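FOR IMMEDIATE RELEASE

29 December 2020

Grirnport Survey Finds Many Workers Let the Lunch Break Slip Away This Year

SRISUK – Lunch has had a hard year. Between kitchen-table offices, staggered shifts and video calls that somehow always land at noon, plenty of working people have found themselves eating a sandwich over the keyboard, or forgetting the sandwich altogether and wondering at three o'clock why they feel so cross. A new survey from Grirnport, the staffing and workplace advice firm, asked employees how they spend the middle of the day, and the answers will sound familiar to a good many of us.

Grirnport heard from 727 full-time employees in offices, warehouses, clinics and stores, as well as people who have been working from home since spring. More than half told us they skip or shorten their lunch break on most workdays. The most common length for a shortened break was 10 minutes, and quite a few people admitted that even those minutes were spent reading messages. 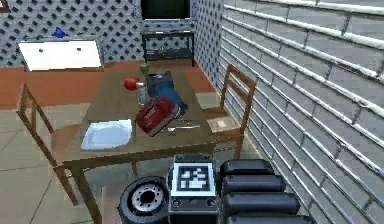 A light brown table with a few things on top.

"We went into this expecting to hear that people at home were enjoying long, leisurely lunches, and my goodness, were we wrong," said Tadhg Brophy, director of research at Grirnport. "They were the ones most likely to tell us they couldn't remember when they had last stopped to eat. When you don't have coworkers getting up and putting their coats on, there's nothing to tell you it's time."

Employees were also invited to share, in their own words, what gets in the way. Back-to-back meetings came up again and again, and so did the feeling of being watched by the little green dot that shows whether a person is online. One warehouse employee wrote that the walk to the break area and back used up most of the break. A dental receptionist said she takes her lunch in installments, "one cracker per phone call." And one bookkeeper confessed to putting a fake client on the calendar each day at 12:30, a client who has by now become so well established that a coworker asked how the account was going.

Managers, it should be said, aren't setting much of an example. They were more likely than the people they supervise to say they work straight through, and several said they felt bad about it and would like some company in changing.

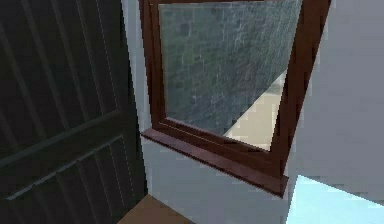 A dark door beside a window with a reddish-brown frame.

To help with that, Grirnport is offering employers a free lunch break guide, written together with our friends at the training company Traritz. It runs to four pages and can be read, fittingly, over a bowl of soup. The guide covers how to set a shared no-meeting window, how to plan cover for phones and front desks, and how to bring the subject up with a team without making it feel like one more rule. The first 100 employers to request a copy will also be offered a phone call with a Grirnport adviser to talk over their own schedules.

Skunima, a regional office supply distributor, tried an early version of the guide with its customer service team this fall.

"I'll admit I rolled my eyes a little, because we're all grown-ups and we know how to eat," said Decha Suksawat, operations manager at Skunima. "But we blocked out the hour and I started taking mine too, and now I get grumpy if somebody tries to book over it. I've even gone back to making my mother's noodles."

Grirnport plans to put the same questions to employees again in April and will share those answers with anyone who asks for the guide. Employers can request a copy through their local Grirnport office.

About Grirnport

Grirnport helps employers find good people and keep them, with temporary and permanent staffing, manager training and everyday workplace advice. Questions about the survey may be sent to Prapai Rungrueang or to Kittipong Phromma in the Grirnport press office.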